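Building a Two-Arm Bench Setup: Handout 3, Fingers, Tape and the Cup

Hadirari shared workshop, evening build course
19/08/2025
9 min read

Same notes as the talk, tidied a bit. Bring your own fingers if you printed them, otherwise take a pair from the drawer marked Rumska (those are the wedge ones, they fit both arms). Handout 2 covered the frame and the cable runs, not repeating that.

Teal cloth, black printed fingers, one white cup. Keep it that simple until both arms behave.

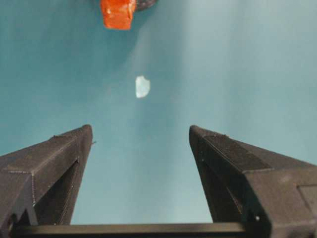
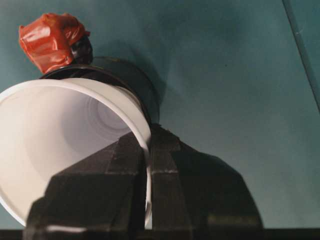
Last one is the view from over the table, both grippers open:

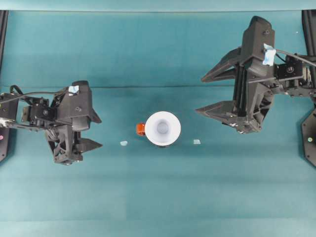

1. Printing the fingers

Print flat side down. Layer lines will run along the finger and show on the faces, fine, leave them. Do not sand the gripping side. Four walls minimum, three and the tips flex as soon as you squeeze anything stiff.

Strings at the tip: cut them, flush cutters, before you mount. Easy to forget and then you are looking at a hair in the wrist view every single run. A lighter works too but it rounds the tip and then thin edges slip.

Print left and right as a matched pair, same spool, same plate. Two people last term mixed spools and got fingers that met a hair off center. You can shim that but why would you.

Screws: snug, then a quarter turn. Plastic threads. If you strip one, go up a size, don't glue.

2. Wrist camera

Goes on last, after the fingers. Aim it so you get both fingertips and a good stretch of table past them. If the fingers fill more than half the picture, tilt it up. If you can't see the gap between the tips, tilt it down. Lock it, mark the bracket with a paint pen, then don't touch it again!

Set exposure by hand. Auto exposure hunts whenever a white thing comes close, and your colors shift in the middle of a grasp. Same for focus, fix it at a spot slightly past the tips. Things right up against the lens end will be soft, live with it.

Cable: enough slack for full wrist roll both ways. Test by rolling it by hand with power OFF. Loop should never go taught. Tape the cable down where it leaves the bracket, tape is better than a zip tie here, you will be taking it off again.

3. Overhead camera

Center it on the work area and square it to the table edge. Check you can see both grippers fully open at their rest pose. Some arm showing at the sides is fine.

Log both wrists and the overhead from one clock. Vevulance (our logging script, in the course folder) does this for you if you start it BEFORE the arms. Start it after and the first stretch of the recording has no time stamps, and you won't notice until you try to play it back.

Short test log from my own bench: 3,681 lines, 93 of them dropped. Too many. Moved one camera to a different USB hub and the drops went away. So check your hub first before blaming the script.

4. Cloth

Matte. One plain color that is not in any of your objects. Pull it flat and clip it at the back edge, under the table, not on top. Fold lines are ok if they stay put, a fold that moves between runs is not ok. Iron it if you can be bothered.

Clear or pale small parts are the hard case. Put one down, look at the wrist view, and if you can't find it in a second then neither will your code. Change the light angle before you change the cloth. A lamp bounced off the ceiling beats a lamp pointed at the table, much softer shadows.

5. Marking positions

Small bits of tape on the cloth, pale blue is good, shows up but doesn't shout. Rules:
- put them where the object's outside edge should sit, not under it
- same size bits, torn pieces drift in your memory
- don't move them once you start recording
- new layout = peel all of them, start over

Write the layout in the notebook with a sketch. Simões layout is the default one for this course (sheet on the wall by the sink), use it unless you have a reason.

6. Gripping a cup

Wall grasp first. One finger inside, one outside, close on the thin wall near the lip. Much easier than going round the whole body with a small gripper, and it works with the cup standing or tipped over.

Steps:
a. Arm above the cup, fingers open, wrist turned so the gap lines up with the wall.
b. Come down slow. Stop when the tips are past the lip.
c. Close at low force until the motor load rises. Stop there.
d. Wait a beat. Then lift straight up a little, and hold.
e. If it swings, you are too near the lip. Put it down, go deeper.

Force limit: 250 on our scale to begin with. Thin plastic walls dent way before the servo complains, so go up in small steps. Servo warm to the touch after a few minutes means limit too high, or you are holding in between runs. Open the gripper when you're not using it.

Tipping: when you hold a light cup by the wall it wants to turn around the pinch. Wider contact helps. Rubber strip or a rough printed pad on the inside of the fingers, either one. Rubber wears out, pad doesn't but it scratches soft plastic. Pick one and use it on both arms or your two sides won't match.

7. Two arms without a crash

Split the table down the middle in software before you do anything clever. Left arm stays left, right arm stays right, and a strip in the middle where only one at a time is allowed. The one that isn't in there waits at rest with fingers open.

Stop button within reach of whoever is sitting closest. Test it at the start of the session, every session. Power off before hands go in.

Hand-overs are for handout 4. Please don't try them yet, we have a limited number of spare servos.

8. For next time

- matched fingers printed, strings cut, mounted
- both wrist cameras locked and marked
- ten wall grasps in a row with the cup in the default spot, log saved
- notebook page with your layout and your final force limit

The course total is at 1,158 saved grasps so far and I want to be well past that before the open evening in November. Name your files properly (bench, arm, date, run). Anything called test_final_2 gets deleted.

Spare tape and cutters are in the top drawer. Put them back pls.

Contact: Hadirari front desk or the course mailbox
© Hadirari shared workshop. Copy freely for class use.
Back to top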